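Home | Stories | Poems | Submit | Archive

The Bell Ringers of Sastcombe

Last updated: July

The town of Sastcombe had one bell, one hill and one baker who could not keep time. 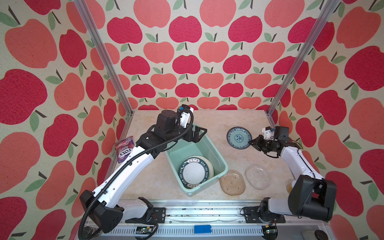
One: The Rope

Valentin Mösli took over the bell the spring his knees got too bad for the early bread. Widmer's bakery had given him 10 good years, and he'd loved every floury minute, but the bell! The bell had been hanging up there all his life, and now he was allowed to pull it!

On his first morning he climbed the stairs at half past six with a roll in his pocket. The rope was thicker than he'd imagined and smelled of candle smoke. He wrapped both hands around it, took a breath and pulled. Nothing. He pulled again, harder, and the whole tower seemed to clear its throat, and then out it came – a great round golden note that went over the roofs and down to the river and set every dog in town howling.

He was so happy he forgot to stop. Sastcombe got out of bed to 19 strokes instead of seven.

Two: Complaints

Vinzenz Steiner was waiting at the foot of the stairs in his slippers.

"What time is it, Valentin?"

"Seven!"

"I counted a good deal more than seven."

"I know," said Valentin. "Wasn't it wonderful?"

Vinzenz had run the ferry to Lastero for most of his life, and he liked things to leave when they were supposed to leave. He had a speech ready. He'd practiced it all the way up the hill. But there was Valentin, red in the face, with crumbs down his shirt, grinning like a boy who has just jumped off the high wall into the deep water, and the speech went clean out of his head.

"Show me," he said.

Three: Two on the Rope

So up they went, Vinzenz grumbling on every landing. From the top they could see the ferry tied at its post, and the long blue road to Londari, and washing on all the lines.

"I'll count," said Vinzenz. "You pull."

"It isn't eight yet."

"Then we'll wait."

They split the roll and waited. A swallow came in one side of the tower and out the other. Vinzenz told him about the winter the river froze, and Valentin told him what really went into the plum cake, which he had never told anyone, and they very nearly missed the hour.

"Now!" shouted Vinzenz. "One! Two!"

He got as far as six before he grabbed the rope himself.

Comments

marlowe_k: I laughed out loud at the slippers. More Vinzenz please!

Tess: Read this to my dad, who rang bells for years. He says the first pull is exactly like that.

oldferryman: What goes in the plum cake??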